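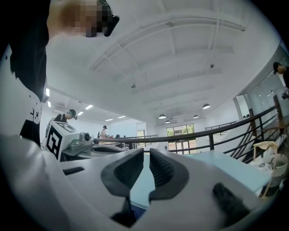 Mellano will not be placing a bulk order for hand-held grippers before February, and the company wants customers and suppliers to hear the reason from us first. The Kukport laundry and folding business has been offered a package of 18 units, with software, training and a service plan, as the first step toward robot arms on its folding line. Our equipment lead, Lorraine Rutherford, has read the quote three times and still can't find a price for replacement finger pads. Those pads are black rubber with ribbed inner faces, they do all the gripping, and she expects them to be the first thing we pay for twice. The square printed marker on top of the tool raises the same question. If one gets scuffed, do we print a new one ourselves or buy a whole mount?

**Kukport, 21 November 2023** – Mellano today set out how it will decide on spending for automation in the coming year. The plan is smaller than the one suppliers have been pitching. It covers a paid trial of two grippers, one work table and 200 hours of staff time, with no promise to buy anything afterward.

"Every sales deck I've been shown starts with the robot and ends with the savings," said Rutherford. "I'd like to see the bit in the middle. Who charges these things, who cleans the lens, who files the recordings, and what does my folding crew get done while they're holding one?"

The trial will be run by Declan Katene, floor manager at the Kukport site. His crew will record towel folding, sock pairing and basket sorting by hand, and he will log every minute lost to setup, resets and files that have to be thrown out. Suppliers have told Mellano that 600 usable recordings of a task should be enough to train an arm to do it. Mellano has asked for that claim in writing. So far it has one reply, from McAlister, and that one came with conditions.

"We said 600 for a towel on a clear table," said Digby McAlister, owner of the equipment dealer McAlister. "A basket of mixed small items is a different job. I'd sooner lose the sale than argue over it in a year."

Mellano has also turned down, for now, a lease on the Jovley arm package. The lease fee looked fair. The contract left floor changes, guarding and power work to the buyer, and Jayson Evangelista in accounts could not get a figure for any of them. "I can budget for a big number," he said. "I can't budget for a blank."

No jobs will be cut or hours changed during the trial. Staff who use the grippers will be paid their normal rate and may opt out.

Suppliers who want to be considered should send the following:

- a parts price list, including pads, mounts and camera modules
- the expected life of each wearing part, and how it was tested
- the cost of software after the first year
- the name of one customer who stopped using the product, and a way to reach them

Replies go to Kane Rutherford, purchasing, Mellano, quoting reference 1839. Brochures will not be read.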